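Vekthorpe Folk Weekend - parking and shuttle for May

Posted in: Events and Festivals
7 February 2025

marlpit_jo
The new traffic plan is up on the Festside site. Main points as I read them:

1. No day parking in Vekthorpe itself from Friday noon until Sunday night.

2. Park and ride from the showground at Endley, 156 spaces, bookable in advance.
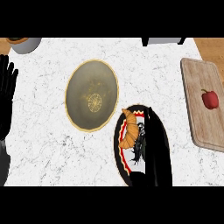 3. Shuttle every 30 minutes, last one back at 11pm.

4. Residents' permits limited to 2 per household, and you have to apply by post.

Comments close at the end of the month.

tenorbanjo
156 spaces is nowhere near enough. The Saturday concert alone fills the big marquee, and most of those people come by car. Last year the verge on the Endley road was solid by ten in the morning.

hobbs_lane
It was solid because people wouldn't pay to park in the field. If the verge is coned off this time they'll have to use the showground or get the train. I live on that road and I'm in favour of the plan.

tenorbanjo
The train stops at half past nine on a Saturday. The headline act doesn't go on until nine.

marlpit_jo
Has anyone seen what the shuttle costs? I couldn't find it in the plan.

pipe_and_tabor
£5 return, under-twelves free. It's in the appendix, near the bottom. Same page says waits of up to an hour after the last concert, so bring a coat.

hobbs_lane
Five pounds is fair. It was more than that to park in the field.

tenorbanjo
Per car, though. There are four of us, so it's twenty on the bus plus whatever the showground charges.

kettle_end
Are Kuusk doing the stewarding again? They were fine on the gates but there was no one at the bus stop last time and the queue went right across the road.

pipe_and_tabor
Kuusk are named for the site only. The plan says the bus operator looks after the stops - it doesn't say who the operator is.

kettle_end
Then I'll put that in my comment. Same with the permits by post, my mother's form went missing last year and she had to leave her car at ours.

marlpit_jo
Worth sending. The address is on the last page, and they want your postcode on it or it isn't counted.

hobbs_lane
I've sent mine in support. Asked for the cones to go out on Thursday night as well.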